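Collecting demonstrations at Wurkum: common questions

What counts as one example?
One item handled from first contact to release. Camera and joint data are saved together.

Do failed grasps get deleted?
No. Label them and keep them – the model trains on both.

How many examples per task?
200, split between 2 operators.

Can the items be changed during a session?
Yes, after the current recording is closed. Enter the new item name first.

Who approves a new task?
Rajeshwari Warrier.

What does the head camera record?
Both arms, the legs and the floor by the glass table.
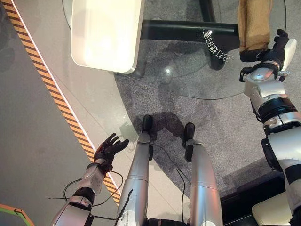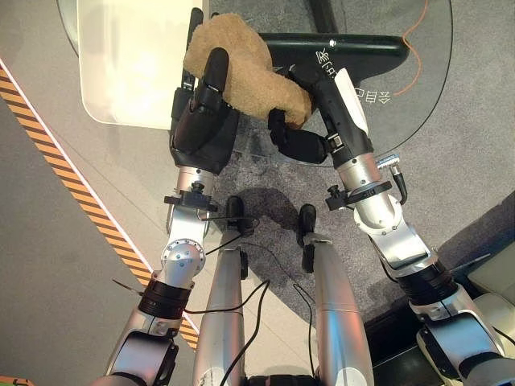
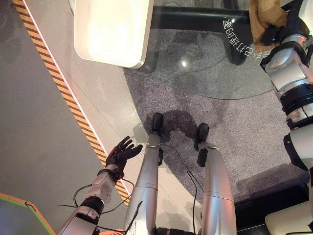

Zimuren Handling Notes, Issue 18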